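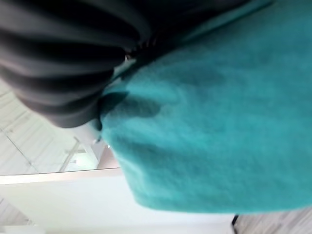
图3 蓝绿色绒面织物,局部。

二月
Rerneo 体育文献研究室

3 替补席的书写:地方报纸赛事报道中的未上场者

3.1 材料与范围

本节使用的材料是《Berhe》体育版刊登的足球赛事报道,共1289篇,覆盖10个赛季。报道对象以 Fondska 俱乐部一线队的主客场比赛为主,也包括该俱乐部预备队和少量 Zollen 地区杯赛。报纸原件由 Rerneo 收藏,前几个赛季只有纸本合订本,后几个赛季另有编辑部移交的排版文件。两种来源的文本在录入后统一为同一格式,标题、导语、正文、阵容表和赛后短讯分开存放,便于分别检索。

收录标准比较宽。只要文章写的是一场已经踢完的比赛,并且正文中有连续的叙述段落,就纳入语料。只列比分和进球者的简讯没有纳入,赛前预测、转会消息和读者来信也没有纳入。有些文章把两场比赛合在一起写,通常是一线队的联赛和预备队的比赛在同一个周末进行,编辑为了省版面把它们并成一篇。这类文章按一篇计算,但在标注时分别记录两场比赛的段落起止。

选择地方报纸,与上一节讨论的成书作品有关。上一节谈到,以球队内部生活为题材的长篇纪实往往把替补球员当作重要的观察点,作者可以在更衣室、客车和训练场上停留很久,替补席上的等待因此有机会成为叙事的主体。地方报纸的赛事报道没有这样的篇幅,写作时间也短。记者在终场哨响后不久就要交稿,文章长度由版面决定。在这样的条件下,没有上场的人是否还会被写到,以什么方式被写到,是本节要回答的问题。

需要说明的是,这里的“替补席”指一个叙述位置,包括坐在场边的替补球员、被换下后回到场边的球员,以及虽然在名单上但整场没有出场的球员。教练组成员只有在与上述球员发生互动时才计入。因伤或停赛而不在名单上的球员不属于替补席,尽管他们有时会在看台上出现,并被记者提到。这条界线在实际标注中并不总是清楚,3.3 会谈到几种难以归类的情形。

3.2 标注办法

每篇报道先由一名标注者通读,标出所有涉及替补席的语句,再按功能归入5个类别。第一类是“交代”,只说明谁换下了谁,或者谁坐在替补席上,没有进一步的描写。第二类是“转折”,换人被写成比赛走势变化的原因或标志。第三类是“旁观”,记者借场边球员的反应来表现场上的事件。第四类是“等待”,文字落在球员热身、坐着、起身又坐下这样的过程上,与场上进程没有直接关系。第五类是“缺席”,报道点明某人没有上场,并把这一点当作值得解释的事情。

同一语句可以承担不止一种功能。例如一句话先写某人在边线外热身良久,接着写他上场后的第一次触球改变了局面,前半句属于“等待”,后半句属于“转折”。遇到这种情况,标注以小句为单位拆开。如果拆开后任何一半都不能独立成义,则归入位置靠后的功能,理由是中文译稿和原文在这一点上的语序大体一致,句末通常是重音所在。这个规则有些生硬,但执行起来比较稳定。

为检查标注的一致性,从语料中抽出66篇,由第二名标注者在不知道第一次结果的情况下重新标注。两次结果在“交代”和“转折”两类上基本相同,分歧集中在“旁观”和“等待”之间。分歧的来源大多是同一种句式:记者写替补球员站起来看球。站起来可以是对场上事件的反应,也可以是坐久了之后的动作,报道往往没有说明。经过讨论,凡是前后两句之内出现具体场上事件的,归为“旁观”,其余归为“等待”。全部语料随后按这一规则复核了一遍。

阵容表没有参与标注。阵容表中当然有替补球员的姓名,但表格是固定格式,每篇都有,不反映写作者的选择。不过阵容表在另一方面有用。它可以用来核对正文,看一名在名单上的球员是否在正文中完全没有出现。下文讨论“沉默”时用到的就是这种核对。

3.3 难以归类的情形

替补门将是第一种。多数比赛中替补门将不会上场,读者也不期待他上场。报道如果提到他,很少是为了交代换人,更常见的是写他在赛前帮主力门将热身,或者在点球大战前走过去说了几句话。这些文字与场上进程有关,但他本人并不在进程之中。标注时把赛前热身的描写归入“等待”,把点球大战前的交谈归入“旁观”。后一种处理可以争论,因为替补门将此时是参与者,他提供的信息可能影响了扑救的方向。报道一般不会写明谈话内容,因而也无法判断影响的大小。

第二种是被换下的球员。他们在上半场是主角,下半场坐到场边,叙述位置发生了变化。早期赛季的报道习惯于在换人之后不再提及被换下者,仿佛他已经离开球场。后来的报道有时会跟着他走到场边,写他坐下、披上外套、同教练握手或者没有握手。握手与否在若干篇文章中成了暗示关系紧张的细节。这类文字归入“旁观”还是“等待”,取决于它是否与场上事件相连,处理办法与上文一致。

第三种是预备队比赛中的一线队球员。Fondska 的伤愈球员常在预备队踢一场或半场,以恢复状态。记者写预备队比赛时,注意力几乎都放在他们身上,预备队自己的首发反倒像替补一样退到后面。严格按照定义,首发球员不能计入替补席,所以这部分没有标注。但这种现象本身值得记下,它说明叙述上的边缘位置与名单上的位置并不完全对应。

还有一种情形与版面有关。合并报道中,第二场比赛常常只剩一段,换人信息被压缩成一个从句,或者整个删去。排版文件里保留了几篇删节前的稿件,可以看到记者原稿中有关于替补球员的描写,见报时没有了。删节是编辑所为,不能算作记者的叙述选择。由于只有后期赛季有排版文件,前期的删节情况无从得知,因此全部统计仍以见报文本为准,原稿只在讨论中引用。

3.4 总体分布

在5个类别中,“交代”出现得最多,几乎每篇报道都有。它的写法很稳定,通常用一个短句放在段末,或者放在两个进攻段落之间作为时间标记。对记者来说,换人提供了方便的断点。比赛的中段如果没有进球,叙述容易散开,换人可以让文字重新有一个起点。因此“交代”虽然信息量小,却在结构上承担了分段的作用。把这些句子从文章中去掉,剩下的文字往往会出现一大段缺少时间参照的叙述。

“转折”居第二位,并且与比赛结果有明显的联系。Fondska 落后后追平或反超的比赛中,“转折”出现得多;领先后被追平的比赛中,同类语句较少,即使球队同样做了换人。也就是说,换人被用来解释好的变化,较少用来解释坏的变化。对手的换人则相反,当对手扳回比分时,记者更愿意指出是对方换上的球员造成了麻烦。地方报纸站在主队一边写作,这一点在预料之中,但它在换人叙述上表现得如此整齐,仍然可以作为一个具体的观察。

“旁观”的数量不大,分布也不均匀。它集中在进球之后、争议判罚之后和终场前的几分钟。进球后写替补球员冲出场边庆祝,判罚后写替补球员起身抗议,终场前写他们互相搭着肩膀等哨声。三种写法都很固定,不同赛季、不同署名之间差别很小。可以认为这是一套现成的句子,记者在赶稿时可以直接取用。

“等待”最少,却最不固定。没有两篇报道以同样的方式写一个人在场边等。有的写他反复系鞋带,有的写他每次教练转身都抬头,有的只写他热身的路线越跑越短。这些细节对理解比赛没有帮助,放在一篇以比分为中心的文章里甚至显得多余。它们之所以能够见报,多半是因为那场比赛本身缺少可写的内容。零比零的比赛中,“等待”的出现高于其他比分的比赛,这一点在前后两半赛季中都成立。

“缺席”介于两者之间。它几乎总是与某个读者熟悉的名字有关。一名主力坐在替补席上而没有上场,报道会专门用一段来说明,有时引用教练赛后的解释,有时只把问题提出来。年轻球员没有上场则不会引起同样的注意。一名球员要先在报纸上有过位置,他的缺席才能被看作缺席。

3.5 时间上的变化

把10个赛季分成前后两半来看,最明显的变化是“旁观”和“等待”都有所增加,而“交代”的写法变得更短。前半段的报道多采用严格的时间顺序,从开球写到终场,换人出现在它发生的地方。后半段的报道更常从一个片段开始,这个片段可能是制胜球,可能是终场后的场面,也可能是替补席上的一个动作。以替补席开头的报道在前半段没有出现过,到后半段成为一种可以接受的开头。

造成变化的原因有几种可能。一是比分和进球时间在报纸到达读者手里之前已经为人所知,按顺序交代过程的必要性下降了。二是体育版的篇幅在后半段有所调整,主场比赛可以占到半个版,客场比赛仍然只有一栏。主场报道篇幅增加后,记者需要更多场上进程以外的材料,而场边就在记者席的前方。三是允许换人的名额增多,替补球员上场的机会增多,他们自然会更多地进入文字。

这三种解释不互相排斥,现有材料也不足以把它们完全分开。可以做的是局部的比较。如果篇幅是主要原因,那么主场报道的变化应当大于客场报道。结果确实如此,客场报道在“等待”一类上前后几乎没有变化。如果换人名额是主要原因,那么增加的应当是“交代”和“转折”,因为名额直接影响的是上场的人数,并不影响坐着的时间。而实际增加的是另外两类。由此看来,篇幅的作用较名额更直接。至于读者提前知道比分的影响,只能从开头方式的改变中间接推测。

客场报道没有变化还有另一种可能的原因。Fondska 的部分客场比赛,记者没有随队前往,稿件依据电话口述和对方球场提供的记录写成。口述者通常是俱乐部工作人员,关心的是进球、红黄牌和伤情,场边的细节不会进入他的转述。报纸没有标明哪些稿件是这样写成的,只能从文字上判断。凡是通篇没有声音、天气和看台描写的客场报道,大致可以怀疑属于这一类,但这种判断不足以作为分组的依据,所以没有据此重新统计。

3.6 句法与称谓

替补球员在正文中的称谓与首发球员不同。首发球员第一次出现时通常直接用姓,读者被假定认识他们。替补球员第一次出现时,姓的前面常有一个修饰成分,如“刚刚上场的”“下半场替补出场的”“从替补席走下来的”。这个修饰在他完成一次有分量的动作之后会消失,有的报道中要到进球之后才消失,有的报道中直到文章结束都没有消失。一名球员替补上场,踢了大半个下半场,记者在最后一段提到他时仍然加上“替补出场的”几个字,这样的例子在语料中并不少见。

修饰成分的保留有时出于避免重复称呼的需要,因为报道需要变换说法,而“替补”是一个现成的变换。不过首发球员也需要变换说法,记者为他们准备的是位置、年龄、籍贯和以往的进球纪录。这些信息替补球员同样具备,却很少被用到。直到一名替补球员连续几场进球,称谓才会转向“前锋”或者“Zollen 本地出身的前锋”。称谓的转换往往比他进入首发名单还早一两场。

动词的使用也有差别。写首发球员时,记者大量使用主动动词,他们推进、抢断、起脚。写替补球员上场时多用被动或使役结构,他们“被派上”“被换上”“得到机会”。上场之后动词恢复主动。在“等待”类语句中,动词又回到一组表示细小动作的词,坐、站、看、拉、系。若只看动词,一名替补球员在一篇报道中的经过可以分为三段,先是细小的自主动作,然后是被动的上场,再后是与其他人相同的主动动作。没有上场的球员停留在第一段。

教练在这些句子中处于主语位置。“转折”类语句里,换人的功劳一半归于球员,一半归于教练,句子经常写成教练“看到了”或“等到了”什么,于是派上某人。球员的动作成为教练判断的证明。失败的换人则很少出现教练作主语的句子,代之以没有主语的说法,如“换人没有带来变化”。这种主语的消失与3.4 中关于好坏变化的观察是一致的。

3.7 沉默

用阵容表核对正文,可以找出那些列在名单上、而正文一字未提的球员。他们绝大部分是没有上场的替补。单看一篇报道,这种沉默十分正常,文章没有义务提到每一个人。但把同一名球员在一个赛季中的情况连起来看,就会发现有些球员整季随队,多数比赛在名单上,而赛事报道中从未出现过他的名字。对于只读报纸的读者,他们只存在于每周的表格里。

替补门将占了其中的大部分。其余是年轻的后卫和合同末期的老队员。年轻前锋极少属于这一类,即使上场时间很短,也会因为一次射门或一次失误而留下一句话。位置决定了被写到的可能,这与一般印象相符。后卫在比赛末段替补上场,任务是保住比分,完成得好就没有什么可写。报道中唯一会提到他的时候是他没有完成好。

赛后短讯在一定程度上弥补了正文的沉默。短讯位于正文之下,用小号字排印,内容包括观众人数、伤情、下一场的时间和零星的花絮。有几名从未进入正文的球员在短讯中出现过,事由是生日、孩子出生或参加学校活动。短讯不计入统计,但它表明记者知道这些人的存在,也与他们有接触。正文与短讯之间的分工,把场上的人和队里的人分在了两处。

还有一种沉默出现在赛季之间。球员离队时,如果他有过进球,赛季总结会列出他的出场和进球;如果没有,总结中只写“另有数名球员离队”。这句话在10个赛季的总结中以几乎不变的措辞反复出现。它是语料之外的材料,这里只作为参照。

3.8 与长篇纪实的比较

上一节讨论的长篇作品中,“等待”是主要内容之一,有些章节从头到尾没有比赛。地方报纸的情况正好相反,“等待”是五类中最少的。两者的差别首先来自体裁。不过在细节的选择上,两者有相近之处。长篇作品写等待时依靠的也是小动作和周边物件,鞋带、外套、座位的次序、离教练的远近。报纸记者在零比零的下午写出的句子,如果抽出来放进一本书里,不会显得格格不入。

差别更大的地方在于谁在说话。长篇作品的作者往往把自己放在队伍里,或者至少放在离队伍很近的地方,他可以转述替补球员在场边说的话。报纸记者坐在看台上,听不到这些话,只能写看得到的动作,再由读者推测其含义。《Berhe》的报道中没有一处引用替补球员在比赛进行中的言语。赛后引语倒是有,来自上过场并且有所表现的人。没有上场的球员在全部赛事报道中没有一句直接引语。

这种距离也有它的用处。长篇作品的作者与球员熟识,写到某人整季没有上场时,笔下常有替他解释的意思,伤病、运气、教练的偏好都会被提出来。报纸记者没有条件解释,留下的是孤立的动作。对研究者来说,后者虽然单薄,但受事后叙述的影响较小。比赛次日见报的一句“他在第二个进球之后脱下了训练背心”,比多年以后的回忆更接近当时的情形,即使我们不知道他为什么脱下。

当然,也不应把报纸文字当作记录来读。3.4 已经指出,“旁观”类语句有很强的程式性,替补球员冲出场边庆祝的句子可能在进球之前就已经想好。记者是否每次都朝替补席看了一眼,无从查考。在没有影像可以对照的赛季,这类语句只能说明当时的读者希望读到什么,不能说明场边发生了什么。“等待”类语句因为没有固定写法,可信程度相对高一些,但也只是相对而言。

3.9 局限

材料来自一家报纸和一个俱乐部,结论不宜推广到其他地区。《Berhe》在这段时间里为体育版供稿的人不多,个人习惯对整体分布会有影响。部分报道没有署名,无法按作者分组。有署名的报道之间,“等待”的多少差别很大,其中一位供稿人的文章明显高于其他人,去掉这些文章之后,3.5 所述的增加仍然存在,幅度有所减小。

纸本合订本有缺页。缺失的多为杯赛初轮和赛季末的报道,因为这两个时段的体育版常与增刊一起印刷,装订时没有收入。缺页部分没有用其他报纸补充,以免混入不同的写作习惯。赛季末的比赛中年轻替补上场较多,缺失可能使“交代”一类略为偏低,对其余类别的影响难以估计。

标注以功能为依据,没有考虑语句的长短。一句话和一整段在统计中同样算作一处。如果改以字数计算,“等待”和“缺席”的比重会上升,因为这两类语句一旦出现就比较长,“交代”的比重会下降。两种算法得到的类别次序,除“旁观”与“缺席”互换位置之外没有改变。按字数计算的结果没有列在正文中。

女子队的报道在这段时间里另设一栏,篇幅很短,叙述段落不连续,按3.1 的标准大多不能收入。后两个赛季开始有完整的报道,但数量不足以单独讨论。初步阅读显示,这些报道中替补球员的称谓较少带有“替补出场的”一类修饰,姓名完整出现的情况较多,可能是因为读者对首发和替补同样不熟悉,记者需要逐一介绍。下一节转向俱乐部自办的比赛日手册,其中有按场次刊登的替补球员简介,届时再处理称谓问题。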